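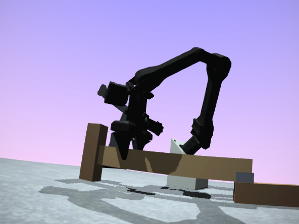 Hala Saliba says the stop command should have worked the first time she sent it, and she wants that to be the main thing people take away from last week's mess at Velteo. Fine by me, so I'm putting it first. She clicked stop, the arm in the simulator kept going, and it kept going for 20 seconds with the software telling her everything was parked and safe.

If you missed it (I did, I was at the dentist), Velteo has pulled the latest version of Brekska, its arm control software, and asked everyone testing it to go back to the October build. I spent a morning over at the Stikthorpe office getting the story out of them, and they were pretty open about it.

The good news is that nobody was near a real arm. All of it happened in simulation, on the wooden bar job they've been running over and over since summer. The arm goes down to a bar, closes on it, moves it and lets go. It's dull to watch and that's sort of the idea, as you want something boring when you're checking new code. They ran it 102 times with the new version. It behaved in 99 of them. In the other three the stop command got stuck in line behind motion commands that had already been sent, so the arm finished the whole batch before it paid any attention.

Three doesn't sound like a lot! But Anselmo Sampaio, who wrote most of the queue code, looked pretty sick about it when we talked. "A stop that works most of the time is a suggestion," he told me, and then asked if I could make him sound less grim. Sorry, Anselmo.

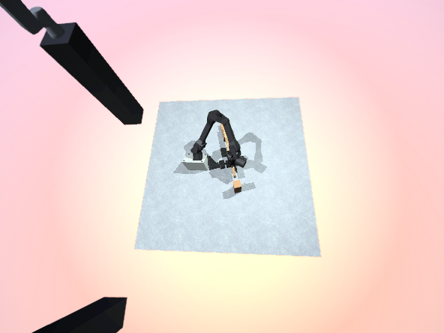
What bugs the team more than the delay is the status light on the operator's screen. It went green the moment the stop was sent, before the arm had done anything about it. On a real floor that's when a person reaches in to straighten a crooked piece of wood. Valdir Rocha had flagged the light back in the spring as confusing, and it got filed under cosmetic. He was very polite about this – more polite than I'd have been.

The fix has two parts. Stop now skips the line completely and clears out whatever is waiting, and the light stays amber until the joints report that they've quit moving. The first part took Anselmo about 30 minutes. The second is dragging, since the older arms at the Marinho workshop report their joint speeds in a different format and no one wants to guess at it.

Marinho was supposed to get the new version on its real arms this month. Nayara Vieira, who runs the workshop, has pushed that back and won't give me a new date. She wants the full set of runs done again from scratch, with stops sent at random points in the move, plus a hardwired cutoff tested on each arm that doesn't go through Brekska at all. I asked if that last bit was new. It was on the list already, she said, just lower down.

If you're on the test program, check your version number before you run anything. Rolling back keeps your saved jobs but wipes custom speed limits, so write those down first.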